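Oiling and Caring for a Maple Work Board

A butcher-block board made of maple strips will last for many years as a work surface if it is oiled now and then and kept out of standing water. The steps below are for a bare wood board with no varnish on it. If yours has a hard, shiny finish, oil will sit on top and stay sticky, so check first with a drop of water. On bare wood the drop soaks in after a few minutes.

What you need

Food-grade mineral oil, two cotton rags, fine sandpaper and a bowl of warm water with a little dish soap. I use Dirndale board oil. Plain mineral oil from the drugstore works the same.

Step 1. Clear and wash

Take everything off the board. If it is bolted down, loosen the bolts and lift it free so you can reach the underside. Wipe both faces with the soapy rag, then with a clean damp one. Do not soak it. Stand the board on its edge and leave it overnight.

Step 2. Sand lightly

Sand along the strips, never across them. Scratches across the grain show up as soon as the oil goes on, and they show worst on the pale strips. You only need to take off the fuzz that washing raises. On a board with old stains, go over the stained part a bit longer and then blend out toward the edges. Wipe off the dust.

Step 3. Oil

Pour a small puddle in the middle and spread it with a dry rag. Cover the top, the underside and all four edges. The ends of the strips drink more than the rest, so go back to them. Wait 40 minutes, then wipe off whatever is left on the surface. Put on a second coat the same way.

The color of the strips will vary. Maple can run from pale cream to honey, with a tan band here and there, and oil makes the difference a little stronger. It is natural color in the wood - do not try to sand it out.

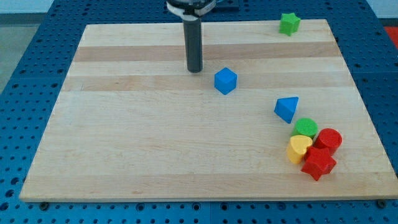
Step 4. Put it back

Let the board stand another night before you use it. When you bolt it down again, tighten each bolt a little at a time, going from one to the next, and stop when the board no longer shifts. Wood moves with the seasons, and a board that is clamped too hard can open up at a seam.

How often

A board used every day needs oil once a month. One that only holds blocks, puzzles or paperwork can go much longer. In a dry room in winter, look at it more often. If the surface feels rough or looks chalky, oil it.

Foam pieces can pick up oil from a fresh board, so keep them off until a dry paper towel pressed on the wood comes away clean.

Page by Gangadharan Achari | Contact | Copyright Flokby | Back to top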